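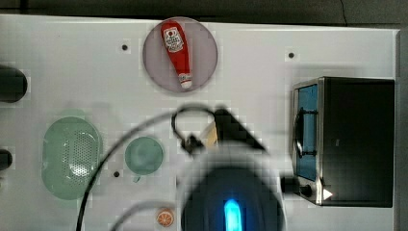 Figure 1. Ketchup bottle with a white cap at the narrow end.

3.2 Why households discard sauce before the package is empty

Earlier work on household food waste has mostly dealt with fresh produce, bread and leftovers. Table sauces are usually placed in a residual category together with spreads, oils and pickles. The amounts per household are small, and a package may stay in use for many months, so a diary kept for a week or two will often record no disposal at all. We therefore used a mailed questionnaire that asked for the last sauce package the household had thrown away, whenever that had taken place, and combined it with a longer disposal diary kept by a subset of households.

The questionnaire was sent to 2186 households in Esach, Illow, Bitar and Haltier. Of these, 1161 returned a form that could be used, a response rate of slightly more than half. Response was highest in Illow and lowest in Haltier, where a larger share of addresses were student rentals. Forms were mailed in February, and the data file was closed on 9 March 2025. Forms that arrived later were stored but not coded.

Respondents were asked to estimate how much sauce was left in the package at disposal, using a printed scale running from "empty" to "nearly full." They then gave the reason for disposal in their own words. Two coders sorted these answers separately and settled differences by discussion. The final scheme has four groups: residue that could not be reached, a passed date on the label, a change in taste or color, and clearing out (moving, cleaning the refrigerator, or the end of a guest's stay). Answers that fit more than one group were coded by the reason mentioned first.

Unreachable residue was the most common reason in all towns except Haltier, where clearing out came first. The two groups differ sharply in the amount lost. Packages discarded because of residue were usually rated near the bottom of the scale, while those discarded during a clear-out were often rated half full or more. The rank order by number of packages is thus a poor guide to the rank order by weight, and the two should be reported separately.

Package shape was recorded from a sheet of outline drawings. Households that marked a squeeze bottle rated the remaining sauce lower, on average, than households that marked a glass bottle. This difference became smaller once household size was taken into account. Larger households bought squeeze bottles more often and also used up any package faster, and the present data do not allow the two effects to be fully separated. Position in storage had a weaker effect than expected. Respondents who kept the bottle standing on its cap gave ratings close to those of respondents who stored it upright, perhaps because many in the second group turned the bottle over for some time before use.

The written answers suggest that "empty" is a judgment about effort as much as about content.
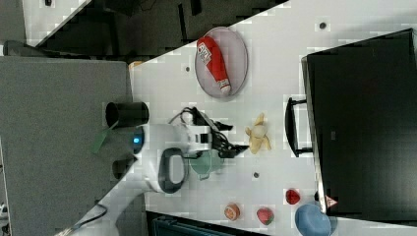 I call it empty when it starts to spit, one respondent in Bitar wrote, and if there is a new one in the cupboard I call it empty sooner. Similar remarks appear on forms from every town. The presence of an unopened replacement in the home was not part of the questionnaire, but it was recorded in the diary, and there it was linked to earlier disposal of the open package.

The diary produced about 2000 entries for all food types, of which sauces made up a small part. Because of this, the diary results are used only to check the direction of the questionnaire findings. They agree on the importance of clearing out and disagree on date labels. A passed date was given as a reason more often in the questionnaire than in the diary. Respondents who had to recall a past disposal may have supplied the date as a reason after the fact — it is easy to state and sounds responsible — while diary keepers wrote theirs down on the same day.

Two limits apply to the figures in this section. The printed scale measures perceived and not weighed residue, and an opaque package is harder to judge than a clear one. The form also asked about a single package, so households that discard sauce often are given the same weight as those that rarely do. Section 3.3 deals with the second point by reweighting the sample according to reported purchase frequency.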